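About Makowska

Makowska builds wire harnesses and small cable assemblies for equipment makers that need them in short and medium runs. The company was started by Igor Makowska in January, with 3 benches and one crimp press, in a rented unit on the Barnberg road. It now runs 18 benches on the same site and keeps 97 active part numbers.

What we make

Most of the work is low-voltage signal and power wiring: twisted pairs, looms with connectors at one end and open or terminated leads at the other, and battery and ground leads with ring terminals. Bundles are bound with heat-shrink sleeve. Sleeve position is dimensioned on the drawing from the connector face, with the tolerance stated next to it.

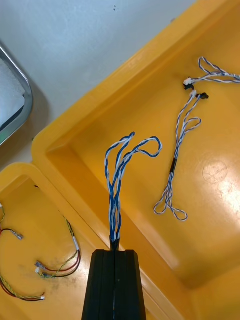

Twist pitch is set per part number and recorded on the job card. Where a customer drawing gives no pitch, we propose one and wait for written approval before cutting wire.

How parts move through the shop

Parts travel in yellow plastic trays. The rules for trays are short:

One part number per tray, unless the job card calls for a kit.

Ring terminals and crimped pins are left uncovered, so the crimp can be checked without unpacking.

Labels go on the branch they identify - never on the common trunk.

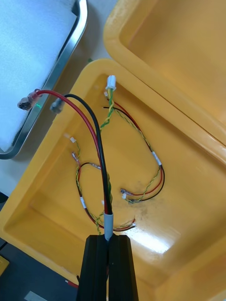

Inspection

Each lot is inspected visually and then tested for continuity on the Sostari bench tester. Pull tests are done on samples from each crimp setup, and the results are filed with the lot number. A failed pull test stops the setup, and every part made on it since the last good sample is held.

Blue-and-white pairs get an extra check at the sleeve. Two wires of the same gauge and similar color are easy to swap, and a swap inside a sleeve is slow to find later.
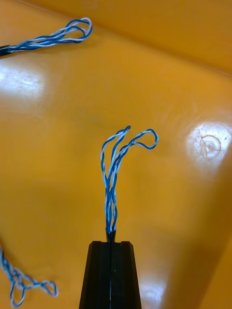 Rework is limited to one attempt per termination. After that the lead is cut back if length allows, or the assembly is scrapped and replaced at our cost.

Boards and mating parts

Some customers send circuit boards along with the harness order, so that connector fit can be confirmed before shipment. The Dodemus line is handled this way. Boards are logged on arrival, kept in shallow bins apart from cut wire, and returned with the finished lot. We do not repair or modify boards.
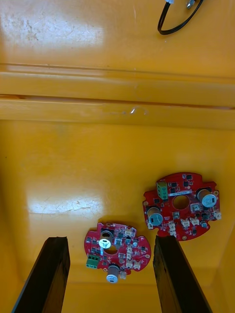 Igor Makowska adds that a fit check is worth requesting on any first order, even a small one - more than 17 drawings so far have come back with a connector called out that did not match the header on the board.

Quotes and lead times

Send a drawing, a wire list and the quantity. A marked-up sample is accepted in place of a drawing. Lead time is confirmed with the quote and depends mainly on connector stock.

Page last revised 3 Aug 2019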